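4. 상용 주방 시뮬레이션 키트의 평가
4.1 평가 대상과 장면 구성
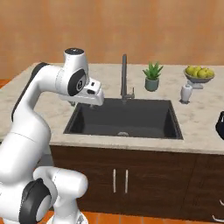 그림 3. Turetora 키트의 싱크대 장면. 로봇 팔의 그리퍼가 싱크볼 뒤쪽 가장자리 위에 있다.

본 절에서는 Merkico가 배포하는 가정용 조작 시뮬레이션 키트 Turetora를 검토한다. 평가에는 2020년 7월 29일에 내려받은 배포본을 사용하였다. 키트는 장면 파일, 로봇 모델, 과제 정의 스크립트로 이루어지며, 주방 장면은 7종이 제공된다. 비교 대상으로는 선행 연구(Sundqvist와 Åberg)에서 사용한 Humetti를 택하였다.

싱크대 장면(그림 3)에서는 흰색 로봇 팔이 짙은 회색의 단일 싱크볼 앞에 배치된다. 상판은 대리석 무늬이고, 수전 오른쪽으로 다육식물 화분, 흰 꽃병, 과일이 담긴 굽 달린 그릇이 놓인다. 이 물체들은 과제의 조작 대상이 아니지만 충돌 형상을 가지므로 경로 계획에서는 장애물로 처리된다. 하부장의 문과 서랍은 기본 설정에서 고정되어 있으며, 관절을 활성화하려면 장면 파일을 직접 수정해야 한다.

4.2 설치와 과제 실행

설치는 연구원 두 명이 각자의 작업용 컴퓨터에서 따로 진행하였다. 한 대에서는 설명서의 절차대로 완료되었으나, 다른 한 대에서는 물리 엔진의 버전이 맞지 않아 Achari 변환 도구로 로봇 모델을 다시 생성하였다. 설명서에는 이 경우에 대한 안내가 없다. 4월에 나온 이전 배포본에서도 같은 오류가 재현되었다.

과제는 수전 손잡이 돌리기, 싱크볼 안의 컵 꺼내기, 상판 위로 그릇 옮기기의 세 가지로 정하고, 모두 118회 실행하였다. 그리퍼의 시작 자세는 매회 싱크볼 위쪽 공간에서 무작위로 정하였다. 컵 꺼내기에서는 손가락이 싱크볼 안쪽 벽에 닿은 뒤 접촉력이 급격히 커져 실행이 중단되는 경우가 있었다. 시간 간격을 절반으로 줄이자 중단은 없어졌지만 계산 시간이 늘어났다. Humetti에서는 같은 조건에서 중단이 나타나지 않았다.

렌더링 품질은 두 키트가 비슷하였다. 다만 Turetora는 조명 위치를 스크립트에서 바꿀 수 없어, 영상 기반 정책의 학습에 쓰려면 조명별로 장면 파일을 따로 만들어야 한다. 과제별 성공률은 표 2에 정리하였다.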